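Molness Pleated Curtain Panel
by Lestadside

Item 200-6
Sold singly or as a pair
Color: Fog

The Molness is a plain, unlined curtain panel for bedrooms, workrooms and kitchens that get more sun than you want. It softens daylight without making the room dark. If you need full blackout, look at the Plindbridge panel instead, or hang the Plindbridge behind the Molness on a double rod.

Each panel comes with a pleating tape sewn across the top. Pull the cords to the width you need, knot them, and tuck the ends into the pocket at the side. Leave the knots so they can be undone – the panel has to be flat for washing.

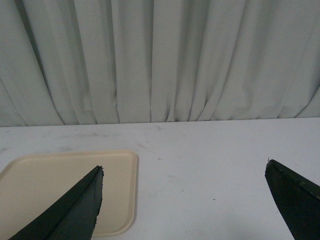 Measuring takes a few minutes and is worth doing twice. Start at the rod, not the window frame, and measure down to where you want the hem. With a table or desk near the window, decide first if the curtain should fall behind it or stop short of it. A bare stretch of tabletop is also the easiest place to lay the panel out and pin a hem, but wipe it down before you start. For the width, multiply the length of your rod by 2 to get full pleats. For a flatter look, 1.5 is enough.

In the package
One panel (two if you order the pair)
Pleating tape, already attached
Hooks
Matching thread for hemming

Care
Machine wash cold with the hooks removed. Hang damp and let the weight of the fabric pull the creases out. Iron on low if needed, from the back. Wash before you hem, as the fabric can shrink a little the first time. 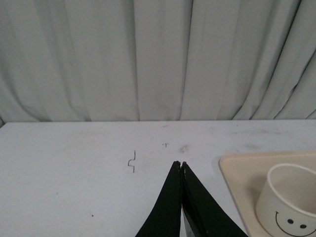 Zerrin Ateş wrote to us in November that the hem tape on her pair from our Kurtuluş shop came loose after the second wash, and that she ended up sewing it by hand. We no longer pack iron-on hem tape with the Molness. Current stock comes with thread, and a sewn hem holds up better in the machine. If you have an older package with tape in it, any of our shops will swap the tape for thread at no charge.

Shipping and returns
Orders leave the warehouse in 5 working days. Unhemmed, unwashed panels can be returned with the label still on. Cut or hemmed panels can't be returned – please check your measurements before you cut.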